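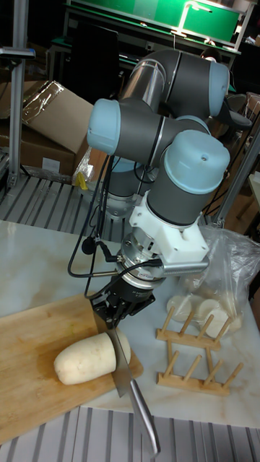 A kitchen knife over a peeled white radish on a wooden board.

The bell of the Javier school in Gustunley still rings at ten minutes to eight, although the pupils now have a clock in every classroom and a telephone in every pocket. It is a small bell with a dry sound. The older people in the town say that it was brought from the mother house at Tustatis by the first sisters, on a cart, and that it fell in the river during the journey. The archive of the school doesn't mention the river.

Javier was opened as a school for girls, in two rented rooms over a grain shop. The sisters taught reading, sewing, arithmetic and singing, and in the evening they gave the same lessons again to girls who had worked in the mill all the day. When the grain shop was closed the order bought the whole building, then the one beside it, and later the field behind. For this reason the school has no real front. A visitor who comes from the station enters by what was once the door of a shop, goes up four steps, goes down three, and finds himself in the chapel corridor.

In its largest years the school had 400 pupils. Many of them were boarders from farms in the hills over Wustisent, where the road was closed with snow from December. They slept in the long room under the roof, which is today the library. You can still see the iron numbers on the beams, one for each bed. A former boarder, who is now a grandmother of two pupils, told me that her number was over the window and that she has never slept so badly or laughed so much.

The last sisters left the teaching seven years ago. They live in a house at Tustatis, with a garden and a lift, and they come back for the feast of the school if the weather is kind. Today all the teachers are lay people. Some are Catholic, some are of another faith, and a few prefer not to be asked. Boys have been admitted for a long time already, and the old families have stopped to complain of it.

What remains then of the school which the sisters made? I put this question to everybody I met in Gustunley and I received very different answers. The head teacher spoke of the fees, which are kept low by a fund that the order left behind. A teacher of mathematics spoke of the silence, five minutes of it, before the first lesson. A girl of fifteen years thought for a moment and said, "The soup." On Fridays in Lent the whole school eats soup and bread, and the money that would pay for the normal lunch goes to a shelter in Wustisent.

The archive is kept in a cupboard beside the sacristy. It holds 1113 letters, most of them from former pupils to the sisters, and a history teacher has been reading them with her senior class. They began with the idea of a small exhibition. After the first box they decided to make a book as well, because the letters were better than they expected. A woman writes from a hospital where she is learning to be a nurse, and asks how one should speak to a man who is dying. Another one wants the recipe of the Easter cake. A third excuses herself, in four pages, for something she did in the laundry, without saying once what it was.

The class had long discussions about what may be printed. Some of the letters are very private. In the end they wrote to the families wherever an address could be found, and the letters of those who did not reply will remain in the cupboard. The book will have 500 copies, printed in the town, and the sisters at Tustatis will receive the first ones.

There is also the matter of the chapel. The roof needs repair and the north wall is damp up to the height of a child. The diocese pays a part, the school must find the rest, and a few parents have asked if a school of this size needs a chapel at all. Others answered that they were married in it. The question will be discussed again at the summer meeting, and until then there are buckets behind the altar.

I stayed for the morning prayer on my last day. It is not obligatory, and 12 pupils came, with two teachers and a man from the street who comes every day. They sang one hymn, rather low. Then the bell rang and they took their bags, and in the corridor a small boy ran down the three steps and up the four, and was told to walk.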